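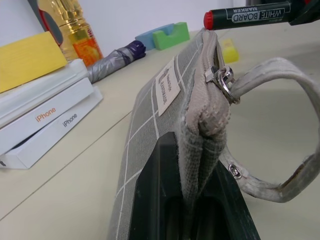
A hundred good examples will teach you more than a thousand careless ones, a reader of the first edition wrote to us, and went on to ask why the old chapter had spent nine pages on the learning method and only two on the demonstrations it learns from. The reader had spent a winter repeating grasps on soft goods and had thrown most of them away. We have turned the balance round in this edition.

Chapter 4
Gathering Demonstrations

4.1 What counts as an example

An example, in this book, is one complete attempt at a task, recorded from the moment the arm leaves its rest position to the moment it returns. It holds the camera pictures, the joint positions, the opening of the gripper and a line of text saying what was asked for. If any of these is missing, the attempt is not an example and should not be kept.

Soft objects need more care than hard ones. A fabric pouch bunches where the finger presses on it, and a strap can lie in a different curve each time it is put down. A box has a few resting positions. A pouch has as many as you have patience for, and the examples must cover a fair spread of them.

Clutter matters too. The Kolau set, which we use throughout Part Two, was gathered at Windcombe on tables that also held boxes, bottles, foam blocks and pens. An earlier set, Prevwood, used a bare table. It has 1,000 attempts against Kolau's 128, and a system trained on it did well until a second object was put down beside the first.

4.2 Before you start

Write the task sentence first. "Pick up the pouch" and "pick up the pouch by the strap" are two tasks, and mixing them under one sentence is the commonest fault we see in student work. Decide as well what will count as failure – a dropped object, a pushed neighbour, a grasp that needed a second try – and mark each attempt as soon as it ends.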